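Test kitchen notebook, Keltgate
Wednesday, posted by the bench cook
4 comments | 8 shares

Braised short rib, pressure cooker, third attempt. The Ondine recipe card claims 30 minutes at high pressure. I gave it 30 minutes and got something you could resole a boot with. Put the lid back on for another eight and it gave up politely.

Seared in two batches this time. Last time I crowded the pot and steamed everything gray, then wrote "nice color" in this book, so please disregard that page.

Sauce: too sweet. Cut the brown sugar by half and add the vinegar after the lid comes off. Stock was 300 ml, which left a puddle. Try less.

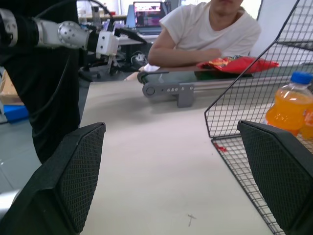 Rice and sides

Short grain, rinsed until I got bored. Fine. The quick cucumber pickle was better than the beef, a little insulting after all that searing. Whoever borrowed the good grater, the ginger went in as lumps and I blame you.

Snack table is still open if the beef runs late. The barbecue chips are the green bag, and the pink one is original flavor.
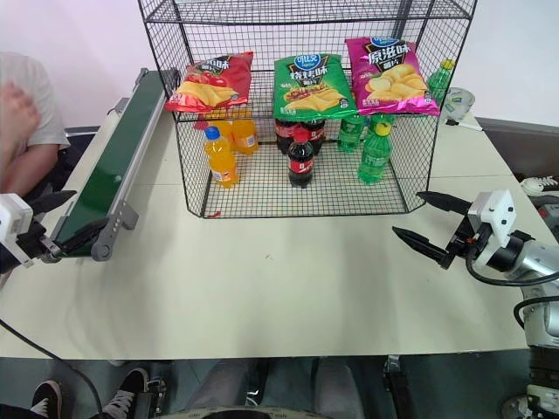

JOVBERG, December

Ran the same braise in the Quaye pot at the other kitchen. It takes about 4 minutes longer to come up to pressure and hisses the whole way like it has a grievance. Meat was softer, sauce thinner. Reduced it on sauté with the lid off and caught the bottom, so there is now a pot soaking. I will get to it.

Next: less stock, half the sugar, real grater. Also try chuck, short rib costs too much to keep ruining.

Last updated: December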